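PRESS RELEASE
For immediate release
Feb 3, 2018

Jesness to open refill and homeware shop in old Brornurham post office

Household goods firm Jesness is to open its first shop in Brornurham, taking on the former post office at the bottom of Greenberg Street. Empty for years. Doors open in August, if the roof is done in time.

The shop will sell plain, everyday things for kitchen and bathroom — bowls, soap dishes, brushes, pegs, jugs — alongside a refill counter for washing-up liquid, laundry liquid and hand soap. Bring your own bottle or buy one there. Soap bars sold loose, by weight, no wrapping.

Eleven jobs to be filled locally, a mix of full and part time. Applications open in spring through the Jesness website and on paper from Brornurham library.

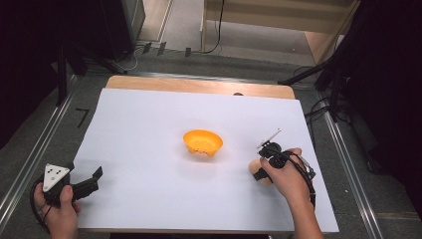

The firm began as a market stall in Skodstead and still keeps its warehouse there. Stock for the new shop will come over by van twice a week, so customers can order anything from the full list of 951 lines and collect it in Brornurham at no extra cost. Larger items (airers, bins, ironing boards) may take a little longer.

"We've had people driving over from Brornurham to the Skodstead shop for a long time and asking when we would come to them," said a spokesperson for Jesness. "It's a good building, it has a proper counter, and there is a bus stop outside. We wanted to keep as much of the inside as we could."

The old counter stays. So does the tiled floor, and the letter box in the front wall, which will be used for customer suggestions. The back sorting room becomes the refill area, with level access from the side door on Mill Lane. Work on the roof and wiring starts this month and the pavement outside will be narrowed for a short time while scaffolding is up. Jesness apologises to neighbours in advance for any noise.

Prices to match Skodstead. Some 86 items will be kept at under a pound all year round, including the smaller soap bars, cloths and pegs.
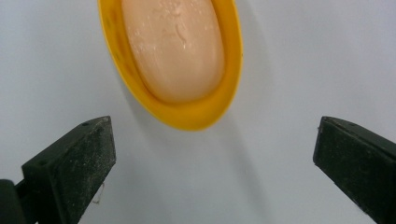

A peach-coloured bar of soap in a yellow plastic soap dish.

The first 100 customers on opening day will recieve a free bar of soap. One per household, while stocks last. Tea and cake from mid morning.

Opening hours will be 9am to 5.30pm, closed for lunch on on early closing day as with other shops in the street. Parking behind the library, free for the first hour.

ENDS

Notes to editors

Jesness sells household goods from its shop and warehouse in Skodstead. The Brornurham shop will be its second.

Site visits can be arranged once the scaffolding is down. Please ask the Jesness press desk in Skodstead, weekday mornings are best. Floor plans and a full price list on request.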